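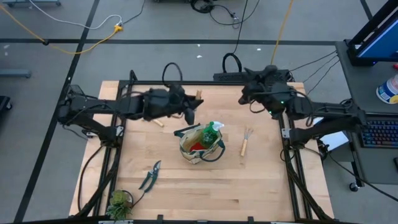

Canvas bag, shears, hand rake and the succulent.

Dec 18, 2018

Winter notes on watering by timer, mostly for my own reference. Elif Naz Işık asked for the settings after I mentioned them in July, and I never sent them, so she can have them from here.

The greenhouse is fed from a butt on a stand, with no mains connection. This matters when choosing a timer. Most of the cheap ones use a diaphragm valve, which needs pressure behind it before it will open fully. With a butt you get the height of the water and nothing else. My first timer was of this type. It clicked at the right times and passed a dribble. The one I use now is a Prostow with a motorised ball valve, and it opens fully at any pressure. It is slower to close, so very short runs are not accurate.

From the timer the water goes through a mesh filter into the main pipe, then into thin branch lines with a dripper at the end of each. I bought pressure-compensating drippers to begin with. They are the wrong choice for a butt, for the same reason as the diaphragm valve. The plain adjustable kind work, but the flow drops as the butt empties. I measured this with a jam jar and a kitchen scale. One dripper gave 125 ml in its run with the butt full, and a good deal less by the time the level was down to the tap. I have not corrected for it. In summer I top up more often and the difference is small enough to ignore.

Settings for tomatoes in pots, July: two runs a day, early morning and early evening. Peppers are on the same line with the drippers turned down. From September I drop the evening run. The timer is now indoors with its batteries out.

Ayodele Adeleke runs a similar layout with a Tekin controller and a soil probe that skips a run if the compost is damp. I borrowed the probe for a fortnight. It read correctly in loam and badly in peat-free compost, where it kept losing contact as the mix shrank from the sides of the pot. Pushing it in at an angle helped a bit. I gave it back.
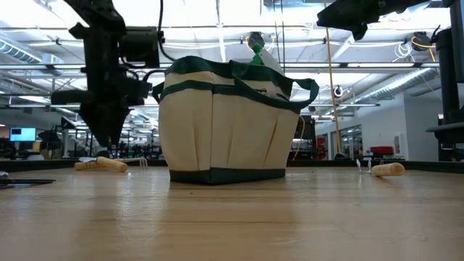 Tool bag with the sprayer in it.

Two faults this year. The first was algae in the branch lines. They are translucent and were in full sun along the south side. I have replaced that length with black pipe and will see next summer. The second was the filter, which blocked without any sign from outside because the housing is opaque. I now rinse it whenever I fill the butt.

Draining down for winter: close the butt tap, open the end cap, run the timer on manual until nothing comes out, then lift the main pipe from the far end and walk it back towards the butt. Water sits in the low points if you skip the last step, and the push-fit joints split. I lost a tee that way. Drippers come off and go in vinegar overnight for the limescale.

Still to do: raise the stand by one course of blocks, find the spare end cap, and work out whether a second butt joined low down would keep the level steadier. If anyone has joined two with ordinary hose and not had an airlock, please leave a comment with the fittings you used.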